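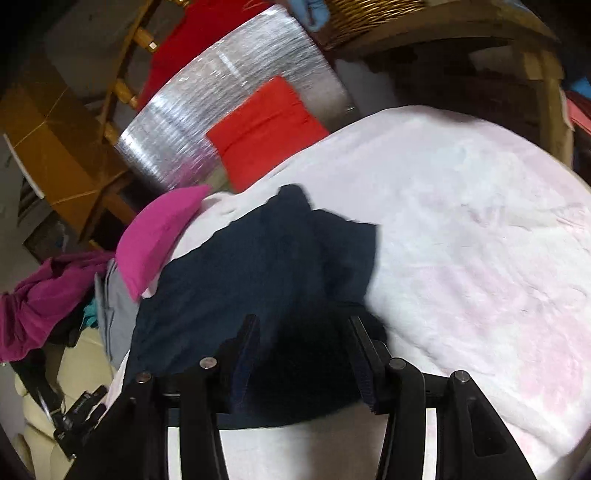
Soft things: sorting a household textile pile

Speaker notes, Flivbridge Library talk, May 2019
Sadao Kubo

Print this page | E-mail this page

Start

Thank them for coming. Mention fire exit, tea at the back, talk lasts 40 minutes with questions after. Handout is on the chairs, so they don't need to write much down.

Say what the talk covers: blankets, cushions, throws, pillows, spare bedding, and the odd bits of cloth that end up among them. Clothes only where they get mixed in. No curtains tonight. Someone always asks about curtains and they need a session of their own, mainly on account of linings.

I worked for Bametis for a long time, first in their laundry and then in house clearances. Most of what I'm going to say comes from the clearances.

How a pile gets made

In most houses the soft things finish up together, and usually on or against a chair. A chair with a spindle back is the worst, as things can be pushed through it and hung over it as well as dropped on the seat. Then the bulky blanket goes down beside it, and after that anything can be put on top.

Ask for a show of hands: who has a chair like this at home? Don't ask where. Last time we lost ten minutes.

The point to make is that a pile of soft things looks like one job. It is several jobs. In the heap on the screen there is a white fluffy blanket, a navy cloth, a small magenta pillow, a red-orange cushion and a red cloth over the top. There is also a silver insulated panel standing up behind, and that isn't bedding at all. Each of those wants something different doing to it, and if you pick up the lot in your arms you will put it down again somewhere else as the same heap.

Pause here and let them look.

First pass: lift one thing at a time

Work from the top. Take hold of one item, lift it clear, and decide where it goes before you touch the next. Don't pull from the middle. A cloth in loose folds will drag whatever is lying on it, and a plush blanket grips more than people expect.

Where to put things down: use the floor if it's clean, or a bed, or a table with a sheet over it. Four places.

Wash
Air
Keep as it is
Leaving the house

Don't make a fifth place for things you're not sure of. I've seen the fifth place end up bigger than the other four. If you're not sure, it goes in Air, and you look at it again when it comes in.

Dark cloth and pale blankets

Spend a bit of time on this one, it gets the most questions.

Dark cloth lying on a white fluffy blanket is bad for both. The blanket gives up fibres and the cloth picks them up. If the dark cloth is new and hasn't been washed, it may also leave colour behind, particularly if one of them is damp. Red does it too, and so do the strong pinks.

Separate them first, before anything else in the pile if you can reach without a struggle. Shake the dark piece outside. Then brush it one way with a clothes brush or use a strip of sticky tape round the hand. Turn it inside out if it's a garment and wash it with other darks.

Don't wash it with the blanket. People say, I'll put them in together, they've been lying together for months. No.

On pink in a white blanket. Some of these blankets are made with a tint in them, and some have caught it from something else. Look at the back and at the seam. If the colour is even on both sides of the pile and runs in the same place, it was probably dyed that way. If it stops at a fold line it has come off something. Check before you start treating it, as I once spent an evening on a stain that was part of the pattern.

Fluffy blankets

Read the label. Cool wash for most of them, little detergent, no fabric conditioner. Conditioner coats the fibres and they go flat and greasy. Low spin. They hold a great deal of water and an old machine will walk across the floor.

Dry it flat over an airer, or over two lines so that the weight is shared. Shake it hard halfway through. No iron. No hot tumble drying, the tips of the fibres melt slightly and after that it feels like a doormat and can't be put right.

If it won't fit in the drum with room for your hand on top, take it to a launderette. The big machine at the Voson launderette on the station side takes a double. Tell them I have no connection with the place.

Cushions

Cover off, if it comes off. Look for a zip along the seam. If there isn't one, feel along for a part that has been closed by hand, usually at the bottom edge. You can unpick that and sew it up again.

Bright covers get a test first. Damp white cotton, press it on an inside corner, count to thirty, look at the cotton. Any colour on it and that cover gets washed alone in cold water. Red and orange fail this test more than the rest put together, in my experience.

The inner is a separate matter. Polyester filling will usually wash. Feather will wash but takes days to dry and must be dry right through. Foam doesn't go in the machine. Kapok you leave alone and put out in the air.

Squeeze test for whether it's worth keeping: press the middle of it down with your fist, let go. If it stays down, it's finished.

(Pass round the two sample cushions. Get them back this time.)

Small pillows

Short section. Small decorative pillows get forgotten as they slip down between larger things. They're often made from scraps of something good, so look at the fabric before giving them away. Air them, brush them, put them back where someone will use them. If there is nowhere they'd be used, they can leave.

Foil and other things that aren't cloth

Insulated panels, windscreen shades, cool bag linings, camping mats, the silver sheets people put behind radiators. They turn up in these piles constantly. They're light and they fold more or less like a blanket, so they get treated as one.

They don't wash with the bedding. Wipe with a damp cloth and a drop of washing-up liquid, dry with a towel, store rolled if the thing will roll. Folding in the same place each time cracks the surface. Crinkles don't matter much.

Store them standing up behind something, or flat on top of a wardrobe. Not underneath blankets. Anything foil-faced against a cold outside wall can hold damp on the side you can't see, so look behind it when winter starts.

The chair

When the pile has gone, do the chair. Dust gets in round the turned parts of the spindles where a flat duster can't reach. Use an old sock on the hand, or a soft paintbrush, top to bottom. A cloth barely damp for the seat. Wax if it wants it, thinly, and keep things off it till the next day or you'll have wax on the blanket.

Then the chair should be sat on. Move it to a table if you have one short of a seat. An empty chair in a spare room will fill up again by November.

Putting away

Only put away what is dry. Hold it against your cheek, that will tell you better than your hand.

Boxes: I use the 42 litre ones with a clip lid. One winter blanket to a box, or three or four thinner things. Barbier bags are fine too if you prefer cloth, and they let the air through. I don't like vacuum bags for fluffy blankets or for feather. They come out creased and some never recover. For plain polyester duvets they do no harm.

Label on the end of the box, not on the lid. Write what's in it and the bed size.

Pale at the bottom, dark in a separate box. If it has to be one box, put a clean cotton sheet between.

What leaves the house

Charity shops in Flivbridge: ask first. Most will take clean blankets and cushion covers. Cushions with filling usually need the fire label still sewn on. Pillows that have been slept on, no.

Animal shelters will often take old blankets and towels. They generally don't want feather or anything with loose stuffing. Ring them.

Textile bank for worn-out cloth, clean and dry, in a tied bag. One wet item can spoil a bag.

Story if there's time: the house at the top of the hill where the family had been quoted £1,585 to have two bedrooms cleared. It was nearly all bedding. We sorted it in a weekend and a good half went back on the beds. Leave the address out.

Questions

Likely ones:
Moths. Freezer for wool, two weeks in a sealed bag, then brush. Cedar smells nice and does little.
Musty smell. Air first, wash second. Bicarbonate in an open dish in the box.
Pet hair. Damp rubber glove.
How often to wash a throw. When it needs it. If pressed, every couple of months if it's used daily.
Curtains. See above.

Collect the cushions. Projector lead belongs to the library. Leave spare handouts with the desk.

Print this page | E-mail this page

Related items

Airing cupboards: what to keep on which shelf
Repairing a cushion seam by hand
Notes from the linen talk, November
Where to take old pillows in Flivbridge
Stain chart (handout)
Getting wax out of wool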